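Contractor and Conflict-of-Interest Checklist, with Comments
Internal Inspection Form, Purchasing and Maintenance
Revised October 2018 by Karim Chidiac

Fill this in for every outside firm that has been paid in the past year. Mark each line Yes, No or Cannot Tell. "Cannot Tell" counts as No. The comments come from the last round of inspections, and I have left them in so that whoever does the next one can see what kind of answers to expect.

Part 1. Who is the firm?

1.1 Registration papers on file and current.
Result: No.
Comment: Papers for Lurnano were on file. They were for a different Lurnano, which rents boats.

1.2 Business address checked in person.
Result: Yes.
Comment: I drove out. The address is a mailbox store between a tire shop and a dentist. The clerk was very helpful and asked if I wanted a mailbox.

1.3 Owners' names compared with the staff list, including people who left in the past two years.
Result: Cannot Tell.
Comment: The staff list is in alphabetical order by first name. Someone thought this was friendlier. Please get the payroll version.

1.4 Phone number on the invoice answered by someone at the firm.
Result: No.
Comment: It rang on a desk in our own maintenance office. I could hear it from the hallway. Referred to legal the same afternoon.
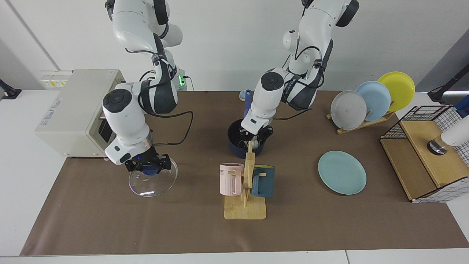 Part 2. How did they get the work?

2.1 Three written quotes for any job over $500.
Result: No.
Comment: Three quotes were supplied for the pump repair, from Skarkura, Kingi and Lurnano. All three misspell "warranty" the same way, and two have the same coffee ring in the corner. One quote in three hats is still one quote.

2.2 Jobs not split to stay under the limit.
Result: No.
Comment: The pump was repaired in installments, apparently. See the stack of bills for $400 each, all with the same job number. The signer told me it was "several small problems." It was one pump.

2.3 Person asking for the work is a different person from the one choosing the firm.
Result: Yes, on paper.
Comment: Same handwriting, though. I have asked for both people to come and sign in front of me. So far one has been free.

2.4 Conflict-of-interest form signed this year.
Result: No.
Comment: The blank forms were kept in a locked cabinet. The key was with the supervisor, who had not signed one either.

Part 3. Was the work done?

3.1 Job sheet signed by someone who saw the work.
Result: Cannot Tell.
Comment: Signed with a smiley face. Does not match any specimen signature, but I am keeping an open mind.

3.2 Parts billed match parts fitted.
Result: No.
Comment: Kingi billed us for 60 valves. The building has 20. I checked the roof as well, in case someone was keeping spares up there, and found a lawn chair.

3.3 Old parts returned or logged as scrap.
Result: No.
Comment: The scrap log stops in March. The last entry says "see other book." There is no other book.

3.4 Gate log shows the crew on site on the billed dates.
Result: No.
Comment: Two of the billed dates were public holidays, and the gate was chained shut. Ask for the gate log early, before you mention why you want it. 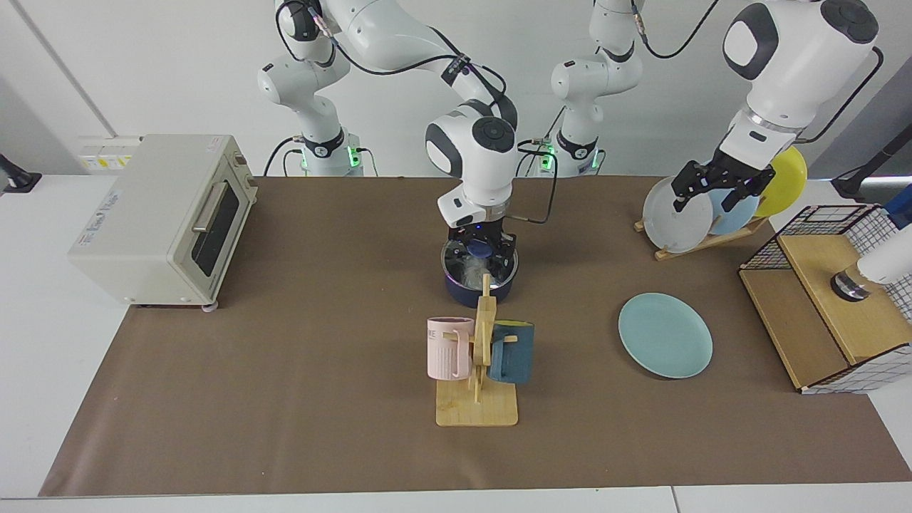
Part 4. How were they paid?

4.1 Bank account is in the firm's name.
Result: Cannot Tell.
Comment: Finance is checking with the bank. Do not call the bank yourself, and please don't email the contractor to ask. Someone did that last time – the account was empty by lunch.

4.2 Any change of bank details confirmed by a call to a known number.
Result: No.
Comment: Confirmed by a call to the number given in the email asking for the change. They were happy to confirm it.

4.3 No gifts, loans or meals between staff and contractor.
Result: No.
Comment: A fruit basket was declared. A fishing trip was not, but there are photographs of it on the break room wall.

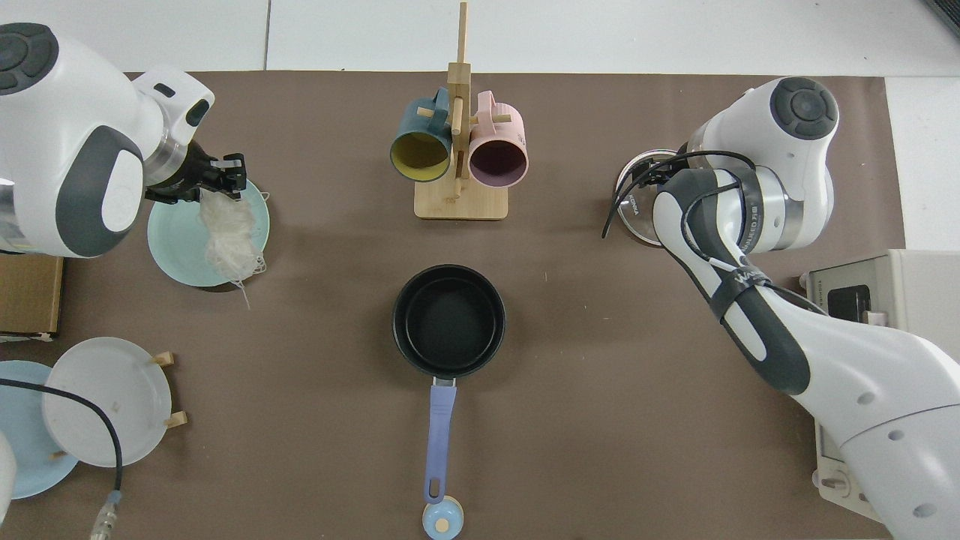
Part 5. Reporting and follow-up

5.1 Hotline number posted where staff can see it.
Result: Yes.
Comment: Posted behind the vending machine. I have moved it to the front.

5.2 Original papers sealed, dated and handed to legal.
Result: Yes.
Comment: Copies do not count. Neither does a photo of the copy on somebody's phone.

5.3 Payments on hold until open items are cleared.
Result: Yes for Skarkura, Kingi and Lurnano.
Comment: Dratport passed every line and may be paid as usual. Their invoices are boring, correctly added up and arrive on time. I read them twice for pleasure.

Open items: 1.3, 2.3, 3.1, 4.1. Return the form to K. Chidiac, second floor. Leave it with me in person and not in the tray, as the tray is shared with maintenance.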